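Keeping Other People's Letters: A Conversation with Nandini Nair

When I finally got Nandini Nair to sit still for an afternoon, she had already made two pots of tea, apologized for the cookies (they were very good cookies) and taken a phone call from a man in Drusham who wanted to know whether his grandmother's recipes counted as letters. "I told him of course they do," she said, settling back into her chair. "She wrote to her sister on the backs of them. What else would you call that?"

Nandini runs the Verkwood Letter Room, which began with a single suitcase and now takes up most of the upper floor of the old Akpan building. People bring her family correspondence, and she reads it, puts it in order, copies it out and gives it back with an index. She has been at it for 18 years, and I had been meaning to write about her for at least the last three of those!

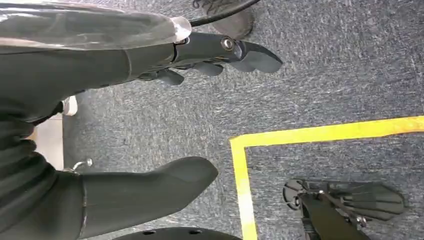
How it started

The suitcase belonged to an aunt who had moved to Prarnumov as a young bride and written home every week, whether or not there was anything to say. "Mostly there wasn't," Nandini said, laughing. "She wrote about the price of onions. She wrote about a neighbor's coat, and she was really very angry about that coat, it goes on for months. I sat down to read one letter before supper and I was still on the floor at midnight."

She had been working in the billing office of a dental practice then, and she kept that job for quite a while, doing the letters in the evenings. The first person outside the family to ask for help was a patient who had overheard her talking about the onions. After that it was the patient's cousin, and then a church group, and by the second January she was turning people away.

I asked her what people get wrong when they try to do this at home, and she thought about it for so long that I ate another cookie.

"They start by throwing things out," she said. "They keep the love letters and the war letters and toss the thank-you notes. But the thank-you notes have all the names in them! If you want to know who came to the wedding, who gave the good lamp, who was already not speaking to whom, you want the thank-you notes."

Her own method is slower than I would have the patience for. She reads everything once without writing a word down, and only on the second reading does she start a list of people, with nicknames in brackets, because one family can easily have 11 different Bills. Envelopes stay with their letters. Anything that was folded inside stays there too, pressed flowers and dress patterns included.

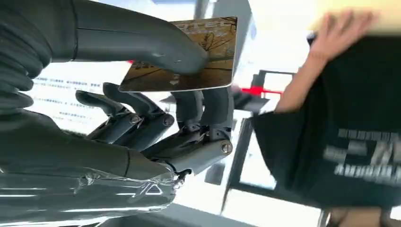 I wondered whether she ever comes across things a family would sooner not know, and she said yes, naturally, and that she has a rule for it. She tells the person who brought the box, privately and before anybody else, and lets them decide what goes in the index. "I don't hide it and I don't announce it," she said. "It was in their attic, after all. I'm only the one who read it first."

She still writes letters herself, every Sunday, to a school friend she hasn't seen in years. I asked if she kept copies and she looked quite shocked. "Goodness, no. She has them. That's where they're supposed to be."

The Letter Room is open to visitors on weekday afternoons, and Nandini would like me to mention that the stairs are steep and the bell sticks, so please press it hard. She is also looking for acid-free boxes, if anyone has some to spare, and she never did find out what happened to the coat.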